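The Kitchen Where Robots Go to School

By Aisling Carroll
January 20, 2023

The first thing I learned about teaching a robot is that your shoulders hurt afterward. I had been at it for 14 minutes, holding a pair of plastic grips in the air and trying to bring a mechanical hand up to a kitchen cabinet, and I was already sweating through my shirt. I loved every second of it!

Lenihan, the small company that let me try, works out of a former print shop with a practice kitchen built into one corner. The idea is simple enough to explain to a ten-year-old (I tested this on my nephew). You don't write out instructions for the robot. You do the job yourself, through the robot's own arm, and a small camera near its fingers records the whole thing along with every bend of every joint. Then you do it again. And again, a little differently each time, until a learning program has enough runs to try it alone.
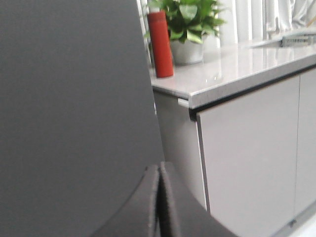

Kitchens are wonderful for this kind of work, because they are full of little problems people solve without thinking. How close do you go before you slow down? Which way do you come around a bottle so your knuckles don't tip it over? My own hand knows all of that. Getting it to come out through a machine a few feet away was another matter, and on my first try I stopped a good six inches short of the door and closed the fingers proudly on nothing.

"That one's a keeper," said Grurnel, the engineer coaching me. I thought he was teasing. He wasn't. The team labels the misses and saves them, and some of the best lessons come from runs where the teacher gets lost, backs up and finds the way again. A robot that has only ever seen perfect runs has no idea what to do when it drifts off course.

There are two ways to teach here. One is the remote grips I was using, a setup the team calls Cellico. The other is to take hold of the arm and walk it through the job, like guiding a child's hand around the letter S. Remote is slower to learn but keeps your own body out of the way of the camera. By hand feels much more natural, and you can sense when the arm is about to run out of reach.

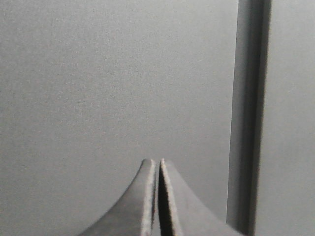 What surprised me most was how much you have to trust that close-up camera. Up near a flat surface there is very little to steer by, and beginners tend to lean over and peek at the real thing. Grurnel kept calling out, "Eyes on the screen!" If the robot can't see it, you shouldn't be using it either.

The cabinet task had 102 recorded runs when I arrived, and the goal was 200 before anyone would start training. Across all its tasks, the company has saved 1737 runs since July. I added nine. Two of mine were smooth, one was so slow that Grurnel went and made tea in the middle of it, and the rest fell somewhere in between.

I asked if I could come back when the robot gets its turn. They said yes, and that I should bring comfortable shoes.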